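Subject: Re: [stakstead-tile] Grout color for the bathhouse wall
From: Rebecca Bellini
Date: 8/11/10

Hi all,

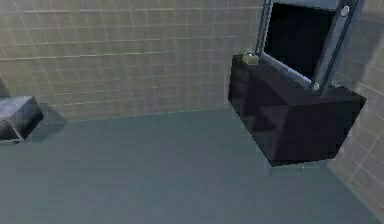

Small beige tiles, lighter grout, gray-blue floor

Helge, thanks for getting back to me so fast. I have been going back and forth on grout for two weeks and my husband has stopped answering when I bring it up.

Helge Bakke wrote:
> If you go with the sandy tile I would stay away from dark
> grout. We did dark at the Kvam house and every crooked
> joint jumped out at you. Also, how many sheets did you
> order? You want extra for the corners.

I'm with you on the dark grout. I like it a shade lighter than the tile, so you still get the grid but it stays quiet. My sister-in-law wants chocolate brown (she has it in her kitchen and loves it), but she doesn't have to live with mine!

As for sheets, I ordered 136 from Drimdale and they came on a pallet last week. That's with extra, I think – I measured twice and got two different answers, so I went with the bigger one. The whole bill with the floor paint and delivery was $2,686, and 50 of that was a fuel charge I only noticed when I got home. Grumble.

Couple of questions for anybody who's done a room like this. Do you start your full tiles at the inside corner and put the cuts by the door, or split the cuts between both ends? And has anyone used the Gikeck premixed grout? The tub says it's fine for showers, but the guy at the counter made a face and wouldn't say why.

Oh, and the old wall was out of plumb by a good bit at the bottom. I've floated it once already and will probably go again Saturday if it isn't too humid. August here is no time for mixing anything.

Helge, do you still have that snap cutter you were selling? I'd rather buy yours than rent one again.

Rebecca
Stakstead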